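Oľga Procházka
Thread, numbered because people asked me to number them last time.

1/
I've been on the packing side at Prumard since we were one room and a roll of tape. In November they put two arms on the sorting line and moved a bunch of us to other jobs. People keep asking what changed, so I'm going to write it down.

2/
What the line does: returned household goods come in mixed. Brushes, cups, pens, kitchen bits, whatever was in the box. Somebody has to pull each item out, look at it, and put it where it goes. I did that for years. My right wrist can confirm.

3/
The arms now take the easy part of that. Boxes, bottles, anything with flat sides. They run through the night and we come in at 6 a.m. to full bins. The first morning was strange. The bins were full and the coffee machine was cold.

4/
No one on our shift was let go. I'm putting that early in the thread because it's the first thing my sister asked. Two people on the evening shift took the offer to leave, and the evening shift is now a lot smaller. Both of those are true.

5/
The odd items are where the new work is. Someone has to show the system how to handle them, and the company asked sorters first. I said yes. It pays one grade higher than sorting did. You hold a gripper in each hand and do the task at a table, over and over.

6/
Brush and pen cup, one of the tasks on my list. The gripper is doing the holding and my old sorting habits are doing the rest.

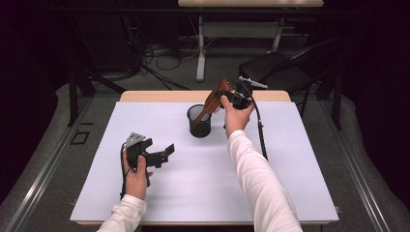 7/
How a day goes. We get a task sheet. Each task has a start and an end, and you do it at a normal speed. If you drop something you mark it and go again. My best day so far was 260 good runs. A normal day is 190.

8/
It is tiring in a different way. Sorting was lifting and walking. This is small movements and paying attention. I went home the first week with sore thumbs and a headache. They now let us switch tasks every hour, which helped more than the gel pads did.

9/
Things I didn't expect to be good at: going slowly. The younger ones are quicker than me on day one and then their runs get thrown out for being jerky. Mine mostly get kept. Our group has 2838 accepted runs now and a fair share are mine.

10/
Things I don't like. The count is on a screen by the door. It was meant to show progress, and people started comparing. Two of us asked for it to show the group total only. That took 3 weeks and a lot of emails, but it's changed.

11/
The other thing is talking. On the line you could talk all day. At the table you can't, or you lose the run. We eat lunch together now, all of us at the same time, and that was our idea. Before, we went in turns.

12/
Someone from the Burkov site asked if the arms are any good. On boxes, yes. On bags, no, they still send those to a person. Last month one put the same sponge in the wrong bin all night. We fixed the bins in the morning by hand like always.

13/
Pay, because I know it's coming. The higher grade is written into our contracts until the end of the project. After that it's "to be reviewed." We have asked what that means. When I have an answer in writing I'll post it.

14/
If your place is about to do this, ask these before you sign anything:
Who fixes the line when it stops at night?
Does the new grade have an end date?
Can you go back to your old job if the new one hurts your hands?
Are your numbers going on a wall?

15/
Sirnholm people, I saw your messages. I don't know anything about your schedule. I only know ours. Ask for the breaks first, they're easier to get at the start.

16/
Adding one more since it came up in replies: no, I didn't need any computer training. There was one morning with an instructor and then practice. If you can pack a box without crushing what's in it, you can learn this. Back on at 6 tomorrow, so I'll answer the rest after work.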